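We use cookies to keep this site working. Accept | Manage settings

Devov Countertop Sealer: User Guide
Section 4. Sealing a stone or stone-look counter 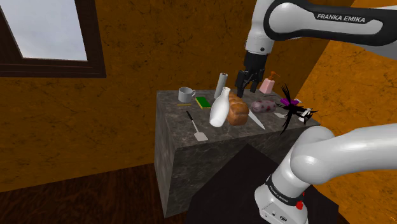
Fig. 4-1. Dark grey counter with a marble texture.

Before you start

Read Section 2 (Safety) first. One 16 oz bottle is enough for a standard kitchen. Clear the counter completely and move food to another room.

NOTE: Laminate does not absorb sealer. If you are not sure what your counter is made of, do the water drop test in Section 3.

Applying the sealer

1. Wash the counter with mild dish soap and warm water. Rinse twice.
2. Dry with a lint-free towel and leave the surface open to the air overnight.
3. Tape off the sink rim, the cooktop and any raw wood trim.
4. Shake the bottle. Pour a small amount onto the foam pad, not onto the counter.
5. Wipe on a thin, even coat. Work in sections no wider than 18 inches and overlap the edges.
6. Wait five minutes. Buff off everything that has not soaked in.
7. Apply a second coat after one hour. Dark stone shows streaks more than light stone, so check it from a low angle before you stop buffing.
8. Remove the tape.

CAUTION: Do not let sealer dry on the surface. Dried sealer leaves a haze that has to be taken off with Devov Residue Remover, part no. 264.

CAUTION: Keep windows open and pilot lights off until the smell is gone.

Keep the counter dry for 18 hours. Do not set hot pans on it for three days. Reseal once a year, or sooner if water stops beading.

Last updated: September

Related sections
Section 3. Water drop test
Section 5. Removing haze and streaks
Section 6. Oil and wine stains
Sealing grout lines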